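# Setting up a shared solar account for a small building

These notes cover a building with several households and one roof. They assume the panels are already fitted and the grid operator has signed off the connection. If you are still choosing an installer, come back to this page later.

## Before you start

You will need:

- the meter number of every household taking part
- the inverter serial number
- a signed copy of the sharing agreement
- login details for the Durel portal

Check the meter numbers against the meters themselves. Old bills often carry a number from before the last meter change, and the portal will accept it without a warning.

## Step 1: Register the roof

Log in to Durel and choose **New site**. Enter the inverter serial number and the address as it appears on the connection letter. The portal asks for last year's total use for the whole building. Ours was 1565 kWh for the stairwell, pump and outside lights, and we entered the flats separately.

## Step 2: Choose how to split the power

There are two methods. A fixed split gives each household the same share every hour, whether they use it or not. A dynamic split follows what each household is drawing at the time.

Fixed is easier to check by hand. Dynamic usually leaves less power going out to the grid, but the bills are harder to follow. With 6 households we began on fixed and changed in May, once everyone had seen a full statement.

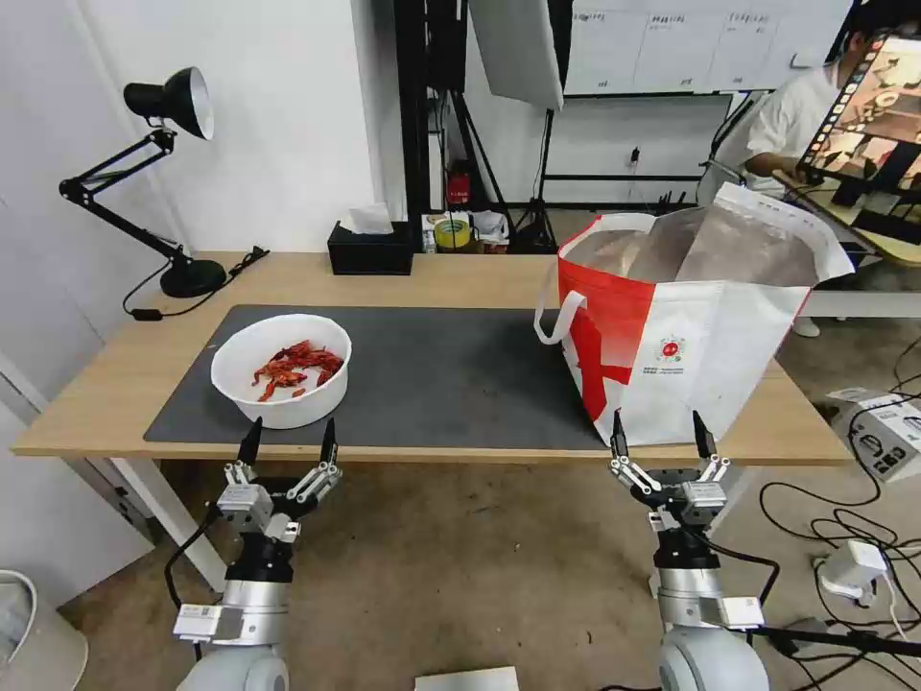

Lilla Kovács wrote to say that her building went straight to dynamic and regretted it, as two flats were empty on weekdays and their owners could not see why they got so little. She would start with fixed and agree a review date in writing.

## Step 3: Add the households

Under **Members**, add each meter in turn. Each household gets an email and has to confirm within the time shown. If one does not, its share goes to the grid and you will have to add it again.

## Step 4: Check the first statement

Download the monthly file and compare two figures: what the inverter says it produced and what the portal says it shared out plus exported. In our first month the inverter showed 577 kWh. The portal had 342 kWh shared and the rest exported, so the totals matched.

If yours do not match, look at the dates first. Etus inverters close the month at midnight local time, and the portal may not. A gap of one day's output is nearly always this.

Send corrections through **Site > Queries** and attach both files.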